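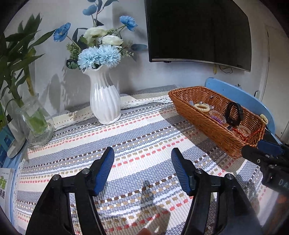 4.2 Segmenting the demonstrations

Raw recordings come in as one long stream per session, so the first job for Trirnis is cutting them up. We cut on jaw width. When the opening drops under a threshold and stays there for 9 frames we mark a close, same thing in reverse for an open. Simple, and it beat the learned segmenter we had in July by enough that we dropped it.

Of 1546 segments, 1324 passed the pose check. Most of the rejects are tracking loss, mainly plain walls filling the view, or the wrist turning faster than the visual odometry can follow. Strongly patterned cloth helps tracking a lot. It hurts the depth estimate though — repeated stripes give false matches in stereo — so we weight the two losses separately (Section 4.3).

A second filter removes segments where the two tools drift apart in the shared map. Each tool builds its own map, Tellonance then merges them using frames where one tool sees the other. Figure 3 shows a view of this type, with the second gripper coming in at the right. If no such frame exists in a session the merge falls back on matching background features, less accurate, and we flag it. After this step 1061 segments remain, and all results below use only those.

Figure 3. View from one hand-held gripper, jaws open over the table. The second gripper is partly in view at right. Small items in the basket include bracelets and a watch.

Thin and clear objects are still the weak point. Crystal beads and glass give almost no usable depth, and the planner then treats the space as free. We tried filling the holes from neighboring pixels. Worked for the glass, not for beads. The current version hands those regions to the policy as "unknown" and lets it slow down, wich costs time but avoids the worst contacts.

Thresholds were set by hand on a small held-out split and not tuned per room. Probably should be. The the full list is in the Thevar config files, along with the merge settings.

Correspondence: Rehema Kimaro, Mindau. Version of 26/12/2024. Back to top

This site uses cookies to remember your reading settings. Accept | Manage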